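Course notes › Household and Workshop Organization › Unit 6

Unit 6: Sorting and Storing Cables

Notes prepared by Lizelle Swanepoel for the Mivuven evening course. Revised July 18, 2020.

Read this unit before the practical session. You will need the sorting sheet from Unit 5 and at least one box, bag or drawer of cables from your own home or workplace. Bring them as they are. Do not untangle anything in advance.

6.1 Why cables are treated separately

Most of the small items covered so far in the course can be picked up one at a time. Cables cannot. A drawer of cables behaves like one object, and pulling on any part of it moves the rest. The methods from Unit 4 (pick up, decide, put down) only work once each cable has been freed, and freeing them takes longer than deciding about them. Plan the time accordingly. In the June session most groups used more than half the period on separation and then rushed the labels.

The stock kept in the Umali storeroom for this course is 741 cables. They have been sorted and mixed again many times by earlier groups, and a few are worn. If you find one with split insulation or a bent connector, set it aside and tell the instructor. It does not go back into the stock.

6.2 Choosing what to sort by

Before touching the pile, decide on one property and stay with it until the pile is gone. The usual choices are:

Connector type. Best for computer and phone cables, where the end decides the use.

Length. Useful for extension cords and audio leads. Hard to judge while the cable is still tangled.

Color. Quick and needs no knowledge of what the cable is for. Works well as a first pass, and in shops where color already carries a meaning.

Owner or room. Common in offices. It depends on somebody remembering, so write it down at once.

Beginners often start with color, change to connector type when a doubtful one comes up, and end with containers that follow no rule. If a cable does not fit the property you chose, put it in a separate place for doubtful items and go on. Chantelle Shezi's groups use a plain envelope for this — anything that holds a few cables will do.

6.3 Containers and work surface

Use a flat, light-colored surface. Dark cables are easy to follow on white and hard to follow on dark wood or patterned cloth. Clear it completely before you start.

Set the containers along the far edge so that the near side stays free for your hands and for the pile. The pile goes in the middle. Leave open surface between the containers where you can, as a cable that is halfway out of the pile needs somewhere to lie.

Open containers are better than lidded ones during sorting. Perforated plastic baskets are light and let you check the contents from the side. A solid tub holds thin cables that would poke through the holes of a basket. The lidded Fonda boxes are for storage afterward and should stay on the shelf until section 6.6.

6.4 Separating the pile

Work through the following steps in order.

Step 1. Spread the pile slightly with flat hands. Do not lift it. Lifting tightens the loops that hold it together.

Step 2. Look for a free end. Choose one near the outside of the pile and follow it inward by eye as far as you can.

Step 3. Hold the pile down with one hand near the point where the cable goes under another. With the other hand, ease the cable out in short movements. If it resists, stop and look for the crossing that is holding it. Pulling harder makes a knot out of what was only a loop.

Step 4. Once the cable is free, lay it in its container in loose loops. It does not need to be coiled neatly yet. Return to the pile before you start on coiling.

In a color sort, each container takes its color from the first cable put into it. The layout below has one cable in each container, orange-red, black and dark blue from left to right, with red and black still tangled together in the middle.
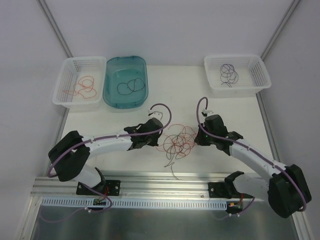 6.5 Coiling

When the pile is gone, take the containers one at a time. Remove a cable, straighten it along the table and check it from end to end with your fingers.

Coil it in the direction it already wants to bend. Forcing it the other way puts a twist in it, and the coil will spring open. For thin cables, a loop the width of your open hand is enough. Thicker cables need wider loops. Never wrap a cable tightly around your elbow or around its own adapter, which strains the wire at the point where it leaves the plug.

Fasten with a cloth strap or a paper-covered tie. Rubber bands dry out and stick to the insulation. The Eltora straps in the supply drawer can be reused, so please return them after class.

6.6 Labeling and storage

Label each cable near one end, and use the same end every time. A label should say what the cable connects and how long it is. "Printer, 6 feet" is enough. "Black cable" is not useful, even if black is what you sorted by.

Store the coils standing on edge in a single layer if the box allows it. When coils are stacked flat, the bottom ones are rarely used and the top ones get tangled during the search. Write the sorting property on the outside of the box.

6.7 Practical task

Work in pairs. Each pair receives 11 mixed cables from the stock. One person sorts while the other keeps the sorting sheet, then change places for coiling. Record the property you chose, the number of containers used and any doubtful items.

Written work: sort the cables you brought from home and write up to 1,000 words on the result. Say which property you chose and whether you would choose it again. Include a sketch of the table as you laid it out, with the containers marked. Hand it in at the start of Unit 7.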